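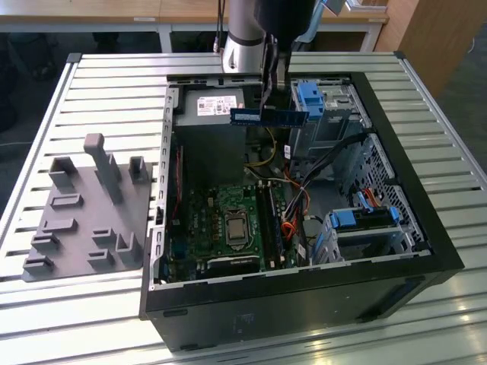
Wakham Computer Refurbishers opens second workshop in Brumbridge, wants your old desktop

BRUMBRIDGE, 1/2/24 - I'm Védís Arnardóttir, I run the workshop side of Wakham, and I've been asked to write our press release this time. So you're getting it from somebody who spends most of her day with a screwdriver in her hand. Sorry in advance to any editors!

The news first. Wakham opens its second workshop this month, in the old Ouellet print shop in Brumbridge. Our first place, over in Iltcombe, has been bursting for a good while now (we had towers stacked in the hallway and monitors in the kitchen), and the new one gives us proper benches, a room just for testing and a front counter where you can walk in and hand over a computer without climbing over anything.

What do we do? We take desktop computers that people and offices have finished with, open them up, sort out what's wrong, add memory where they need it and pass them on to households and schools at a price they can manage. Last year 251 machines went out the door from Iltcombe. With Brumbridge open as well I'd love to see us beat that by September, and I've said so in front of my boss, so now I'm stuck with it.

I get asked a lot what makes the biggest difference to an old computer, and my answer is nearly always memory. You lay the tower on its side, take the panel off, and there are the slots, usually long and narrow and not far from the processor. Memory sticks only go in one way around. There's a notch in the bottom edge, and if it doesn't line up with the bump in the slot you turn the stick around and try again. Then you press straight down on both ends until the clips close. People are scared of that last push - I was too, the first few times - but a stick that's only halfway in is the reason for a lot of the "dead" computers we see. I've had folks bring in a tower they were ready to throw away and take it home again the same afternoon.

If you fancy trying it yourself, please do shut the computer down and unplug it at the wall first. Touch a bare metal part of the case before you pick up the memory, hold the stick by its edges and check that it's the right type for your board. The manual will say, or the label on the old stick usually does. And leave the power supply closed. There is nothing in there for you, or for me.

We'll be teaching all of this in Brumbridge too. The evening class is called Open It Up, it runs over 2 sessions, and we keep it to 6 people so that everyone gets a machine of their own to work on. You don't need to bring anything. If you have a slow desktop at home, though, bring that, and we'll have a look inside it together.

My colleague Wenceslao Huenchumán will be looking after the new shop. He taught me most of what I know about sockets and cooling, and he has waited a very long time for a bench that's the right height.

"I've seen computers thrown out over one loose stick of memory," he told me when I asked him for something I could put in here. "Bring it to us first. If we can't fix it, we can use the parts."

Now the asking bit. We're after desktop towers of any make, working or not, as well as loose memory, power cables, keyboards and mice. We can't take the big old glass monitors or printers, sorry. Drives get wiped before anything else happens to a machine, and we'll give you a slip to say so. We're also raising $3,000 toward test equipment for the new room, and if your business would like to chip in, Wenceslao would be very happy to show you around.

Both workshops take drop-offs at the front counter during opening hours. If you have more than a carload, get in touch with us before you set off and we'll make some room.

Press contact: Védís Arnardóttir, Wakham Computer Refurbishers, Iltcombe. Reporters are welcome at either workshop, and yes, you can have a go with the screwdriver.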